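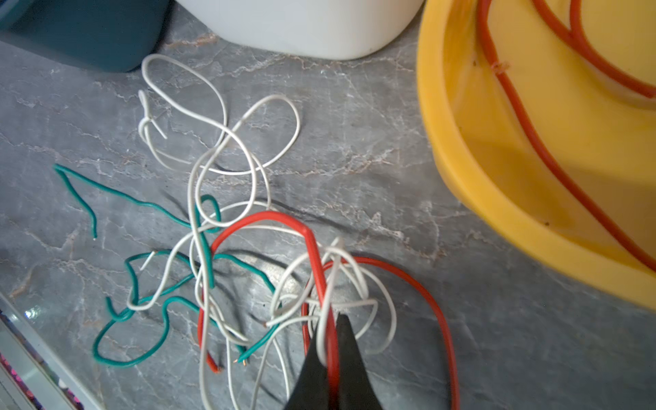
Electrician's Helper, Residential – Full Time

Korletey Electric is hiring one helper to work out of our Dirulwood shop. We do kitchen and bathroom rewiring, panel changes and small additions, nearly all of it in occupied houses. Posted November 2019. We will leave the listing up until the job is filled.

What you will do

You will work alongside a licensed electrician every day. Expect to pull cable through walls and attics, cut in boxes, strip and label wire, load the van and keep the work area clean enough that a family can cook dinner there at night. Every van gets restocked on Friday afternoon, and the helper does most of that. You will not be sent to a house alone in your first year.

Hours and pay

Monday through Friday, 7:00 to 3:30, with half an hour for lunch. Overtime comes up in the summer and is paid at time and a half. Base pay is $733 a week to start, reviewed after your first 5 months. You get two weeks of paid vacation, plus the usual holidays. We pay for your classes if you enroll in an apprenticeship program, and we give you up to $1000 toward hand tools once you have been here through May.

What we need from you

A valid driver's license and a clean enough record for our insurance. You should be able to carry a 50-pound box up a flight of stairs and work from a ladder. Some of our crawl spaces are tight, so please think about that before applying. You must be able to tell wire colors apart reliably – there is a short test at the interview.

Experience helps but we don't require it. Two of our current electricians came from restaurant work. If you have done framing, drywall or HVAC, say so, and tell us what part of it you did.

Bring your own boots. We supply safety glasses, gloves, a meter and shirts.

How to apply

Stop by the shop on Bindier Road before 8:00 any weekday morning and ask for Akua Amegashie, or leave a resume in the box by the side door. A handwritten page with your past jobs and two phone numbers we can call is fine. Kwaku Appiah runs the field crews and does the interviews, which take half an hour. If he thinks it could work, you will be asked back for a paid day on a job.

We call everyone who applies, whether or not they get an interview. Parking is in back, next to the Nivo tile warehouse. Please don't block their loading door.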